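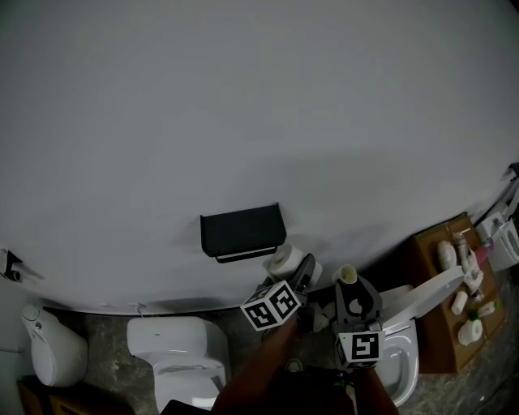
A paper holder on a pale grey wall, with a roll beside it.

News from the Birkum talks

Dear friends, it has been a long spring for those of us who follow the water talks between Tirnanon and Paewai, and I am so glad to be able to write with something cheerful for once! After 23 meetings (I sat through most of them, and my knees can tell you all about the chairs), the two delegations in Birkum have agreed on a text for sharing the Jorkitz reservoir through the dry months.

Our own Bastian Hellwig, who chaired the last 3 sessions, would like everyone to know that the text still has to go before both assemblies, and that he will not be opening the good bottle until it has. Fair enough. Even so, over 2,000 families farm below the dam, and for them a settled date for the summer release means they can plan their planting with a bit of peace of mind.

Many of you wrote to the delegates over the winter, and those letters were read, some of them out loud. Thank you, truly. Bastian will talk about the agreement and take your questions on Sunday at the meeting hall. We have room for 200, so do come early, and bring a neighbor if you have one who likes to argue about water. Coffee will be on from two o'clock.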